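Subject: Re: [zaltcombe-grasp] Fisheye correction before or after the encoder

Results on the held-out split, with the mouse-to-table task as the reference case.

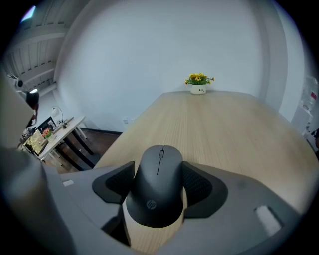 Réjean Desjardins wrote:

> I still don't see why we train on raw fisheye input. The table edges bow, and the policy has to learn that curvature on top of the task. Has anyone run the rectified version on the same demonstrations, with the same seed?

Yes, with 2 seeds. The training set was 3,410 demonstrations, all from the hand-held gripper. Evaluation was 200 rollouts per condition, 50 of them on the mouse.

Rectifying before the encoder lowered placement error near the middle of the table and raised it toward the sides. The crop is the likely cause. After rectification we lose most of the outer field, including walls and furniture the policy seems to use for heading. When I masked the same outer region in the raw images, the side error came back at nearly the same size.

Grasp success did not change between conditions. The fingers sit low and central in every image, where distortion is mild, and a mouse held upright between the pads covers much the same pixels either way.

Two caveats:

- Elfriede's calibration is from August and predates the lens swap on the Vargate unit. I refit the center but not the higher-order terms.
- The rectified runs used a smaller batch — memory limit on the Wamwood node.

I would keep raw input as the default and pass the calibration as a side channel. Devendra has a branch for that, not merged. Configs and per-rollout logs are in the usual directory under `rectify_ablation`.

Lina Shboul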